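Kitchen walk-through, Bernow Street rental, before the June guests

I've kept to the same order as last time so the two sheets can be laid side by side, and I've let myself ramble where a plain tick wouldn't tell you much.

- [x] **Smoke alarm.** Tested twice, good and loud. The battery is new.
- [x] **Extinguisher.** Needle in the green, pin in place, hung by the back door where a guest will see it on the way out.
- [ ] **Outlets.** All tripped and reset nicely except the one nearest the pantry, which needed a second push. I'd like Hinojosa Electric to have a look while they're over for the porch light.
- [x] **Cords.** No nicks or scorching, and I did run my fingers down every one of them.
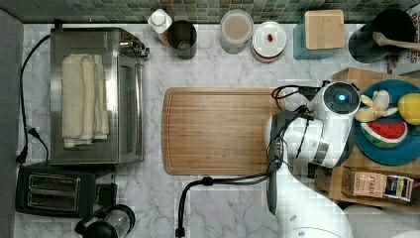

*Counter with toaster oven and cutting board. Crumb tray to be emptied between stays.*

- [x] **Gas shutoff.** Turns freely. The tag has faded, so I wrote out a fresh one in my best handwriting!
- [ ] **Under the sink.** Dry, but the cleaning bottles are back on the low shelf and we do get toddlers. Please move them up high and fit the 2 child latches (they're in the Wullik bag in the hall closet). 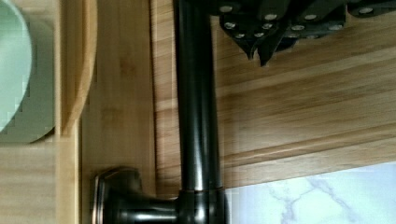
**Hot water.** The heater had crept up again, so I turned it down and let everything settle for 12 minutes before I tried the tap. It's comfortable now, the kind of warm you can hold your hand in. The bronze faucet should be wiped with a soft cloth and nothing gritty, please, as that dark finish is dear to replace and I'm fond of it. The little card about letting the water run after the house has stood empty needs to go back up.

- [x] **Floor.** No lifted edges. Rug grip still holding.
- [ ] **Window over the trash bin.** Sticks halfway. Some 8 inches of opening is all I could manage.
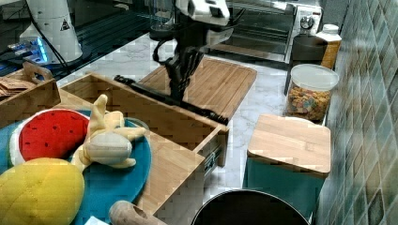 Wing-yan Huang asks whether the window counts as a second way out, and would like it planed before Saturday if it does. It doesn't, bless her, the back door does, but I'd like it planed all the same.

Walked and signed, Nazma Wanigasekara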